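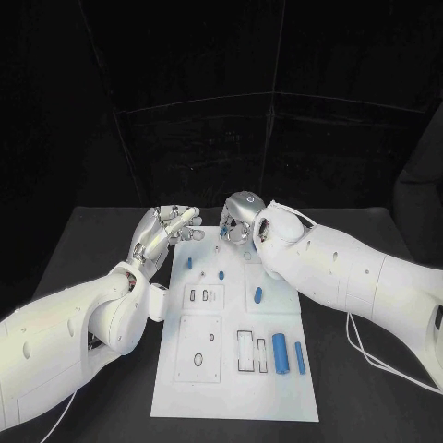
Rangi Pomare objected that a mug on somebody's windowsill isn't lost, it's on leave, and that our count should say so. We took the point and added a column.

4.2 Where the mugs went

The Zolwood building opened its shared kitchen with 100 identical mugs in a colour the supplier, Flunel, calls oatmeal. By November, 11 were in the cupboard. Tenants we interviewed blamed the floor above, except on the top floor, where they blamed the dishwasher.

A search of desks, with permission, recovered most of the rest. Six had become pen holders. One held a cactus, and its keeper asked that it be recorded as "in use". Mugs travelled further from the kitchen in meeting weeks, and they rarely travelled back under their own steam.

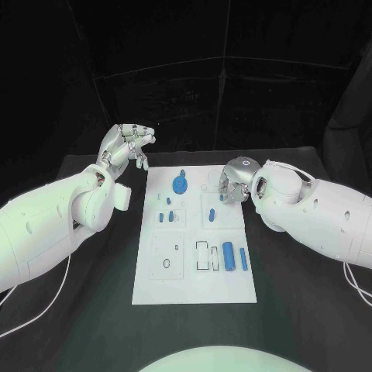
Figure 6. White board on a dark tabletop, Zolwood building.

A sign reading PLEASE RETURN MUGS went up beside the sink. Returns rose for a fortnight and then settled at their old level, by which time the sign had gone missing as well. Triantafyllou reports much the same for teaspoons, with greater bitterness.

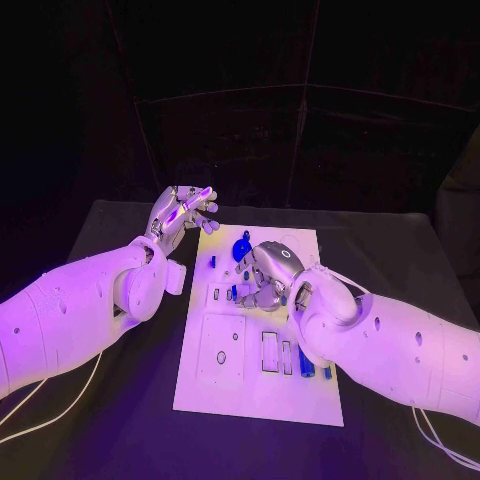 Grigoris Psarras
Corresponding author, Lidon Centre for Shared Buildings

Personal mugs behaved differently. Ugly ones stayed put. We did not score ugliness formally, as the one labour we asked of our raters was to agree, and they wouldn't.

6 comments | 11 shares
Contact us | © Lidon Centre | Back to top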